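"잠갔다고 생각한 문이 제일 많이 털립니다"
빈집털이 상담 5년째 엄재인 씨 인터뷰

엄재인 씨는 주택 침입 절도 피해자를 만나는 일을 5년째 하고 있다. 피들리 경찰서 민원동 2층에 있는 상담실은 오전 9시에 문을 연다. 11월에 접어들면서 전화가 늘었다고 했다.

"해가 일찍 지니까요. 오후 6시면 캄캄한데 불 꺼진 집은 밖에서 바로 보입니다. 퇴근하고 돌아와서 서랍이 열려 있는 걸 보고 그 자리에서 전화하시는 분이 많아요."

올해 들어 피들리와 알테드비 두 지역에서 접수된 주택 침입 절도는 244건이다. 이 가운데 40건은 알테드비 역 뒤편 연립주택 단지에 몰려 있다. 엄 씨는 단지 구조보다 생활 습관 쪽을 먼저 이야기했다.

"피해자분들께 여쭤보면 현관은 다 잠갔다고 하세요. 그런데 들어온 데는 욕실 창이나 다용도실 창입니다. 2층이라 괜찮겠지 하고 열어 두신 거죠. 가스 배관을 타면 2층은 금방 올라갑니다." 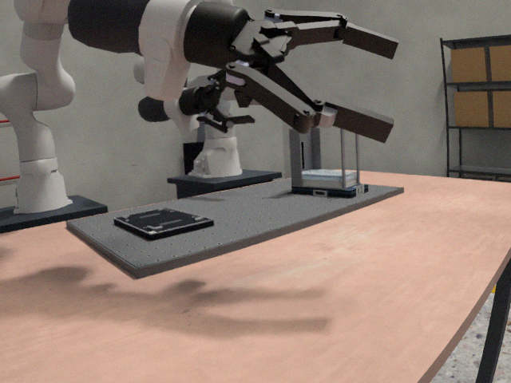
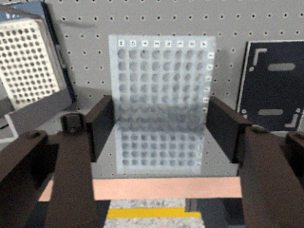
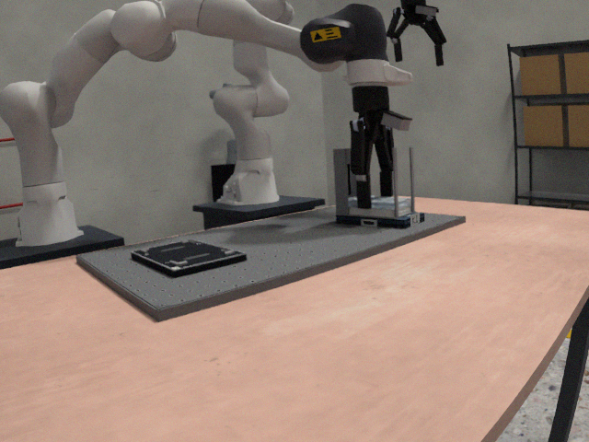 이미지=구레로 제공(컴퓨터 렌더링)

집에 도둑이 든 것을 알았을 때 가장 먼저 할 일을 묻자 그는 "안으로 들어가지 않는 것"이라고 답했다.

"문이 열려 있으면 일단 나오셔야 합니다. 안에 사람이 있을 수도 있어요. 밖에서 신고하고 경찰이 올 때까지 기다리세요. 뭐가 없어졌는지 궁금해서 서랍을 다 만지시는데, 그러면 지문 채취가 어려워집니다."

상담실에서 하는 일은 신고 이후의 절차가 대부분이다. 없어진 물건의 목록을 같이 만들고, 보험사에 낼 서류를 확인하고, 필요하면 심리 상담 기관을 연결한다. 귀금속은 사진이 없어 애를 먹는 경우가 많다고 한다.

"돌반지, 결혼반지 같은 건 다 비슷하게 생겼잖아요. 장물로 나와도 본인 것이라고 증명을 못 하십니다. 휴대전화로 앞뒤만 찍어 두셔도 됩니다. 보증서가 있으면 같이 찍으시고요."

되찾은 물건이 주인에게 돌아가지 못하고 남는 일도 있다. 지난달 현동의 한 창고에서 압수된 물품은 1,904점인데, 상당수는 아직 주인이 확인되지 않았다. 엄 씨는 금요일마다 목록을 들고 피해자들에게 전화를 돌린다.

"이미 포기하신 분들이 많아요. 이사 가신 분도 있고 번호가 바뀐 분도 있고요. 통화가 되면 일단 와서 보시라고 합니다. 지난주에는 한 어머님이 시계를 찾아가셨어요. 시계는 멈춰 있었는데 그냥 그대로 가져가겠다고 하시더라고요."

피해 뒤에 잠을 못 자는 사람도 적지 않다. 물건값이 얼마 안 되니 상담까지는 필요 없다며 돌아서는 경우가 있는데, 그는 금액과 상관없이 찾아오라고 했다. 신고를 미루다 몇 주 뒤에 오는 사람도 같은 절차로 도와준다.

상담은 예약 없이도 받을 수 있다. 신분증과 사건 접수 번호를 가져오면 되고, 접수 번호가 없으면 1층 민원실에서 조회해 준다.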